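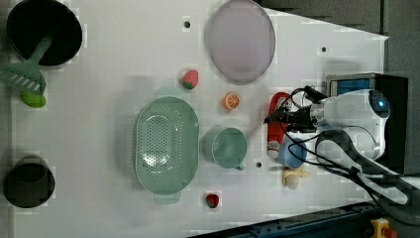

From: Golshifteh Soltani
To: skusto-toys list
Subject: Re: [skusto-toys] Kitchen box 60, what is it and where does it end

Valdir, thanks for this. I've answered in between your paragraphs and cut the bit about the car park.

> Box 60 came back from the Rocha playgroup in December and I have tried
> twice to check it against the card. The card says "kitchen, mixed".
> I would like to propose that this is not a description.

It was a description when I wrote it. The box had a pot in it and some fruit, and I had a train to catch. Since then it has been lent out, come home with things it didn't leave with, and absorbed most of what was left of the old Lukach picnic set when the lid of that one split. I agree that "mixed" is now carrying a heavy load.

> Is the big black pot ours? It looks far too large for the rest of it.
> You could cook the entire fruit course in there and still have room
> for the cook.

Ours, and staying. Yes, it makes everything else look like doll's house stuff. Children don't mind in the least. They put the slotted spatula across it and serve soup for an hour. If you split the pot off into a box of its own you will have one box nobody borrows and one box everybody complains about.

> The green thing with the small handle: mug or saucepan? Aparecida
> says saucepan. I have entered it as mug. We are no longer discussing it.

Mug. I say this with great affection for Aparecida. Put "mug (mint)" and in the notes put "or pan", and then both of you can find it in the search. We have 1,543 entries in the catalogue and I promise you it won't be the strangest. There is one that just says "horse, see other horse".

> The colander. Does it go with utensils, or with crockery? Latifa has
> been storing it under sand and water.

Latifa has a point, it does make a very good rain cloud. But it's mint green like the mug and it has its two handles, and people borrowing a kitchen expect to be able to drain something. Kitchen, please. She can have the blue sieve with the bent rim, which has never drained anything and only upsets people.

> Then there is the large oval purple item. Plate? Tray? Platter?
> I have seen it called all three on returned slips, and "the lid".

It isn't a lid. It fits nothing. I'd go for "oval plate, large, pale purple" and leave it there. In my house it would be a tray, but my house is not indexed.

> Food. I can't tell which strawberries belong to which set, and there is
> a green vegetable which I have called "vegetable, green".

Perfect, leave it. I've heard it called a pepper, a cucumber, a pickle and a baby crocodile. As for the strawberries, pool them. Food should be one line on the card: "assorted play food, incl. orange slice, bananas, strawberries, green veg". If a strawberry goes missing we say nothing and put in another from the drawer. I'm not charging a family 5 pounds over a strawberry again. Anderson Bastos still brings that one up whenever we meet, and he got his money back.

> Lastly, the red packet. Is it food, or is it litter?

Food, I think, and I grant you it's a fair question. I take it for ketchup, or some sort of sauce. It always ends up on the green plate, on its own, like a very bleak dinner. 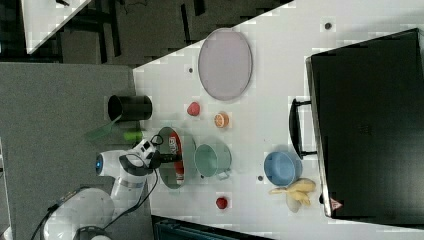
Box 60: the red packet on the green plate, bananas further along, black cup on its side.

The black cup, before you ask, is a cup. It rolls. I have retrieved it from under the radiator more often than I've seen anyone pretend to drink out of it, but it's the right height for standing spoons in and I'd be sorry to see it go.

What I suggest for the new card, then:

Pot, large, black
Slotted spatula, green
Colander, mint, two handles
Mug, mint (or pan)
Cup, black
Oval plate, large, pale purple
Round plate, light green
Bowl, light blue
Assorted play food, one line, see above
Red packet (food)

If the Skistari people want it for their open morning they can have it as it stands, and they should be told to bring a bag as the box has no lid either. Weight limit for the top shelf is not an issue. The whole food bag came to 300 grams on the post scales, and I had left the scoop in.

Could whoever has the laminator please say so. I don't need to know why you have it.

Golshifteh

P.S. to Aparecida: a saucepan would have a longer handle. I'll be in from nine if you want to bring yours and compare.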